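`pluviretti-burger` is the notes-and-layout card for the toy burger station. It covers the items on the table, the stacking order, and the labels used in `stages.csv`. Floor plans and purchase records are kept in the Haberkorn folder.

Status: layout stable, label names may still change before July.

## Scope

One station, one table, one burger per run. The ingredients are toy food. The station comes from the Kurka play-kitchen layout, reduced to a tray and clear ingredient containers. Cups, fries and the register were dropped in layout version 2.

A run is labeled by what is on the stack. With bun, lettuce, tomato and patty down and the top bun still in its container, the label is `patty_on`.

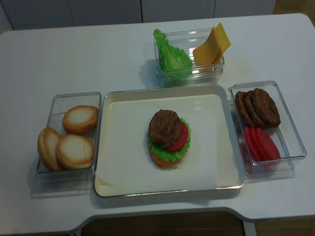
## Table layout

| Position | Item | Notes |
|---|---|---|
| center | white tray, silver-gray rim | lined with a sheet of white paper |
| left | clear container | bun halves |
| back | clear container | lettuce on its left side, cheese slices on its right |

The containers have no lids and no printed labels. Left and right are given from the front edge of the table.

Replace the paper liner when it tears. A folded corner is acceptable and is not logged.

## Stacking order

The base is always the same:

1. bottom bun
2. lettuce
3. tomato

Cheese and patty follow in either order, or one of them is left out. The recipe column holds the intended sequence, so a stack with no cheese under the patty is an error only if the recipe asks for it.

Cheese is the layer that causes the most label disputes. The slice is square and the layers under it are rounded, so a corner can be over the stack well before the slice is down. The label stays at `tomato_on` for as long as the slice is held, even when it already covers most of the burger.
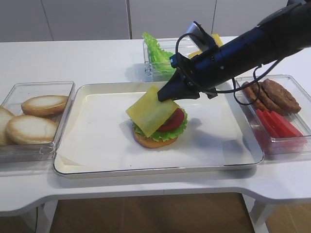 The label changes to `cheese_on` at release. A slice that slides off and lands on the paper gets `cheese_off_stack`, and the run continues with the same run number. Slices that land outside the tray end the run.

Patty placement uses the same rule. Centering is not scored: a patty that leaves part of the tomato showing still counts as placed, provided it rests on the stack.

## Files

- `stages.csv`: one row per label change, 3000 rows
- `recipes.csv`: 31 recipes, one per line, layers listed bottom to top
- `stills/`: 200 reference stills, sorted by label
- `layout.md`: container positions, Clemon table only

Columns in `stages.csv`:

- `run`: integer
- `recipe`: key into `recipes.csv`
- `label`: see above
- `top_layer`: name of the uppermost layer
- `note`: free text, usually empty

## Reference for `patty_on`

Lettuce extending past the bun is normal and does not affect the label. Bun halves remaining in the left container are not counted.
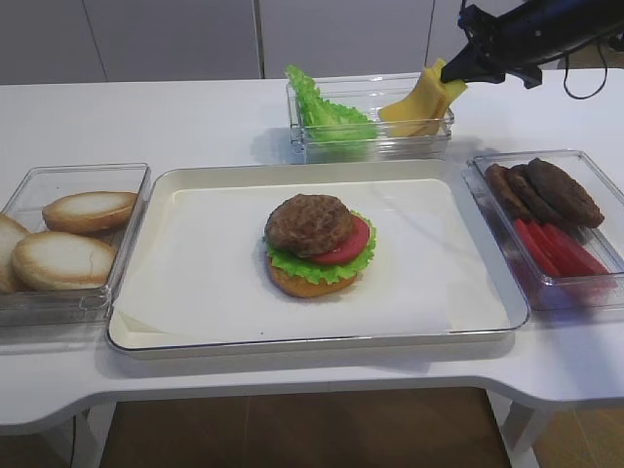
*Fig. 3. Label `patty_on`, `top_layer` = patty, top bun not placed.*

## Known issues

- Early rows use `meat` in place of `patty`. Treat as equal.
- `top_layer` is blank in rows where the stack fell over.
- The recipe key `double_cheese` appears twice. Use the second entry.
- Bun halves are not tracked individually, so a bun swapped between runs will not show in the file.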